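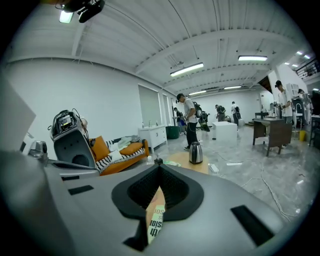

The orange sofa with its zebra throw, and the tea table in front.

How to Put Together a Sofa Corner in a Big White Room

I've now done this in two big, plain rooms, and both times I started by buying too much stuff. So this is the short version, the one I wish I'd had the first time around (my wallet does too). You need a sofa, a throw, a couple of cushions, somewhere to put a kettle and one free afternoon.

1. Pick the wall first. Walk around the room with a cup of something and see where you end up standing. I like a long side wall, with the sofa running along it and the low storage on the same side. If you put the sofa out in the middle of a big room it looks like it's waiting for a bus!

2. Go bold on the sofa color. White walls can take it. Ours is orange, and I was nervous for about a day. My budget for the whole corner was $80 on top of the sofa, and I came in at 63, mostly thanks to the clearance shelf at Grundwood.

3. Add one loud throw. One! I went with black-and-white zebra stripes. Lay it over the sofa, tuck it down behind the seat with your flat hand, then sit on it a few times and tuck again. It'll creep forward for the first week or so and then you'll get a feel for how much slack it wants.

4. Match the cushions to the sofa. Orange on orange sounds dull, but with stripes underneath you really don't want a third pattern. Prop one up near the end and let the other one lie down by the arm. Spare fabric can sit folded on the seat until you find a shelf for it (mine is still there, don't judge).

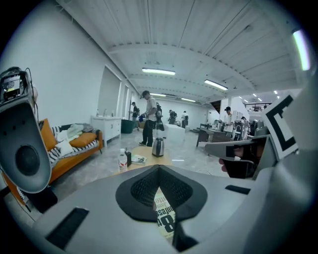
Looking down the room, with the sofa along the left wall and the long lights overhead.

5. Look up before you call it done. Long fluorescent lights are great for working and pretty harsh for lounging. Try the corner at night with only half of them on, if your switches let you. I also want a floor lamp from Strickland, but that's a project for May.

6. Set up the tea spot. A light wooden table top and an electric kettle will do it. Keep the power strip off to the side of the table where you won't catch a foot on it, and fill the kettle at the sink so you aren't pouring over cords.

7. Keep a trash bin close. Ours is dark green and stands next to the low white cabinet. Tea bags, wrappers, receipts, all of it goes there.

Give the throw a good shake outdoors every couple of weeks, and wash it cold if the label allows.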